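The gripper stopped listening at episode 43. I know this because episode 42 is lovely, and everything after it shows a pair of fingers that, according to the log, never moved again.

They did move. I was there, squeezing the handle like a man juicing lemons. The video carried on, the Hostar logger wrote its cheerful green ticks, and the width reading sat at 95 for 3697 frames in a row. I had picked up and put down a great many cables by then.
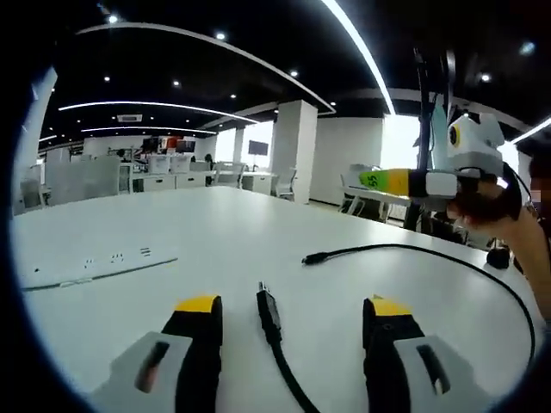
My first theory was the software, as it was written by somebody else. My second was the Clindonov firmware, same grounds. I reflashed it twice and felt very professional. Then I wiggled the plug at the handle end and the number jumped to 2.

So, a loose connector. An afternoon in October, gone, on a task that consists of handling connectors.

The logger now beeps if the width doesn't change for a while. It beeps when I go for tea as well – the Endodstead lot have already complained. MacLeod, our older rig, has never had this fault, but MacLeod's cable is held in with glue.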